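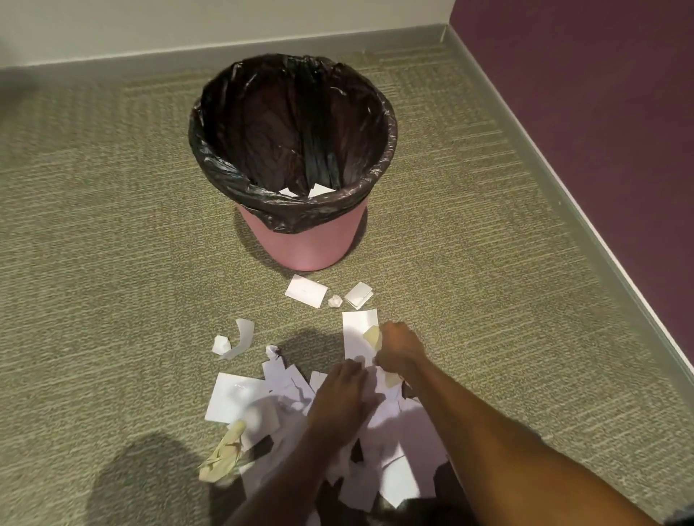

Fig. 1. Lined wastebasket, two pieces in, the rest still on the carpet.

Household Work and Its Measurement
Handout 4: Picking up paper
Leonie Fröhlich
2019-01-28

Read this before the session and bring it with you. The Tretham reading is no longer required. I reread it over the break and could not find the evidence for its main claim, so we will use it only as something to argue with.

1. What the task is supposed to be

Most home-care manuals treat picking up waste paper as a single step. Flurnel gives it one line: "Collect loose paper and dispose of it." Hladun gives it two lines, the second of which is about recycling. Neither says where the paper is, how much of it there is, or what state it is in, and those are the things that decide how long the job takes.

Look at Fig. 1 again with that one line in mind. There is a large heap, there are scraps lying apart from it, and there is a short row of three pieces directly in front of the basket. A manual that calls all of this "loose paper" has told you very little. The heap can be taken in handfuls. The outlying pieces mostly can't.

2. Flat, folded, crumpled

For our purposes we sort paper by how it meets the floor. I don't claim the categories are clean.

Crumpled. Balls and wads. They stand up from the carpet and fingers close around them easily. Everybody is fast at these, which is one reason I distrust timing studies that use only crumpled paper.

Folded or curled. Part of the piece is off the floor. The folded square at the right of the row and the curled strip farther forward both belong here. You take them by the raised part.

Flat. Sheets and strips lying against the pile of the carpet. A fingernail under one edge, a slide toward you, or a pinch that bends the middle up. Flat pieces on carpet behave differently from flat pieces on tile, and results from one should not be quoted for the other. Dilletti does this throughout chapter 3.

Overlapping. Strictly a condition and not a shape, but it deserves its own heading. In the center of Fig. 1 a small tan-yellow piece rests on a tall white strip, with a hand partly over it. Does the worker take the small piece alone, or both together? Tretham would score that as one pick or two depending on which page you consult.

3. The "big pieces first" rule

You will meet this rule everywhere. Large sheets first, then medium, then scraps. The reasons offered are that the floor looks clear sooner and that big sheets can be used to wrap small ones.

The first reason is about looks. It may matter to the person in the room, and I don't dismiss it, but it says nothing about total time. The second would be a good reason if people did it. In our October session 2 of the participants wrapped anything at all, and one of those had read the manual.

Against the rule: a big flat sheet pushed into a lined basket can lodge across the opening, and whatever goes in next sits on top of it. Crush it first and the problem goes away, but then the crushing has to be counted too, and the manuals never count it.

4. Where the basket goes

Compare two positions. In the first, the basket stays in its corner and the worker carries or tosses. In the second, it is brought up beside the heap. Hladun recommends the second without argument. I think she is probably right for a heap and probably wrong for a scatter, where the basket has to be moved again and again. "Probably" is as far as I will go on the data we have.

The liner matters more than you would expect. A bag folded over the rim and hanging unevenly, like the black one in Fig. 1, has less holding it on the short side. Heavy waste can drag it in. Paper is light, so I would not expect much trouble, but check the fold before you start and note it on the sheet. A slipped liner in the middle of a trial spoils the timing.

5. The Flurnel figures

Flurnel reports 3,431 picks over 79 trials and concludes that a practiced worker saves a third of the time. Before you repeat that, ask:

What counted as a pick? A handful from a heap and a single scrap from the carpet appear to be scored the same.

Who was practiced, and at what? The practiced group had done the same layout before. They may have learned the layout.

When did the clock stop? If it stopped with the last visible piece, then the small fragments under the edge of the heap were somebody else's job.

I am not saying the conclusion is false. A third may even be low. The paper as printed doesn't let you tell.

6. For the session

Work in pairs, one picking up and one recording. Use the recording sheet from Handout 3, with the added column for overlapping pieces. Write "handful" when it was a handful. Please do not estimate the number of pieces in it afterward.

Written work: 300 words on any one rule from a household manual of your choice. State the rule in its own words, say what would have to be true for it to hold, and say whether the author shows this. Opinions about tidiness are not needed.

Dilletti, chapter 3, is on the reserve shelf. Read the tables before the text.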